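Quiénes somos

Cisneros Lavandería Industrial – ropa limpia para hoteles, residencias y restaurantes
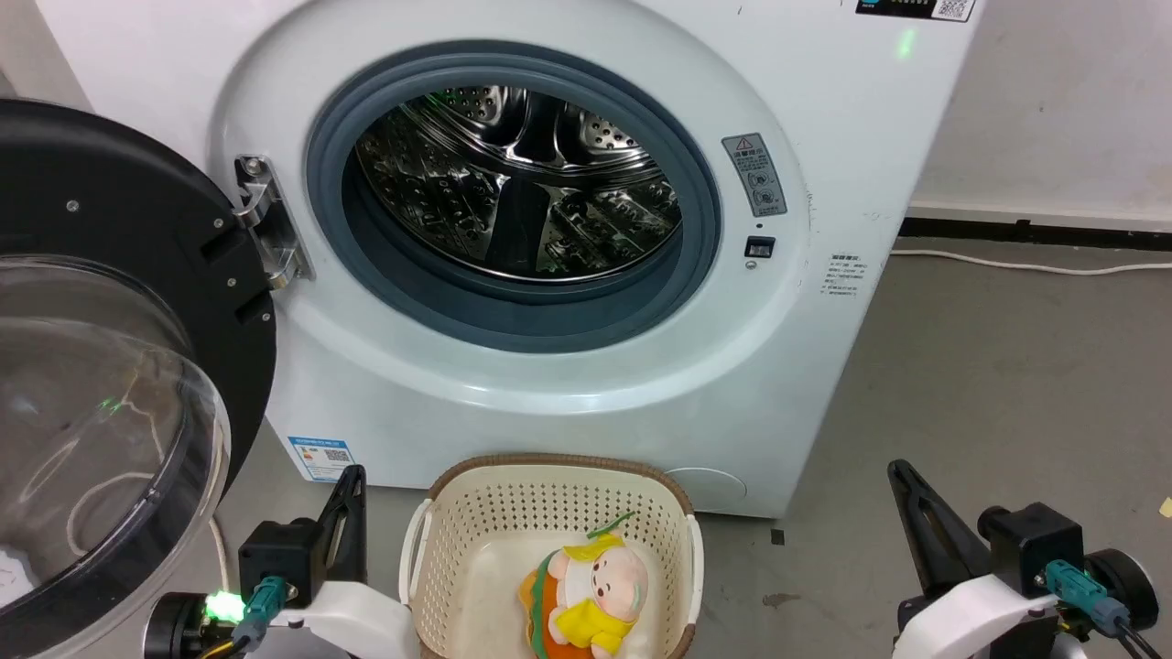

Cisneros empezó como un negocio de barrio y hoy presta servicio de lavandería a 50 clientes de la comarca. Adelmo Guerra abrió el primer local con dos lavadoras de segunda mano y una mesa de plancha. Los primeros encargos fueron manteles y servilletas de los bares cercanos; después llegaron las sábanas de los hostales. Todavía conservamos un pequeño servicio para particulares, con lavadoras de carga frontal, puerta redonda y tambor de acero inoxidable perforado, donde se lavan edredones, cortinas y prendas sueltas.

La nave actual tiene 1.522 metros cuadrados y en ella trabajamos 40 personas, repartidas en dos turnos. En julio, con la temporada alta, el equipo se amplía. La zona de ropa sucia y la de ropa limpia están separadas, y cada cliente tiene sus propios carros numerados.

Despina Todorova dirige la planta y atiende las incidencias de calidad. Si una pieza sale con manchas, se vuelve a lavar sin cargo. Las piezas rotas se apartan y se comunican al cliente – también hacemos arreglos de costura sencillos.

Disponemos además de un servicio de alquiler de lencería, llamado Dirix, pensado para alojamientos pequeños que no quieren comprar su propia ropa de cama. El contrato es anual e incluye recogida y entrega.

Para pedir presupuesto, escríbanos desde la página de contacto o pase por la oficina en horario de mañana.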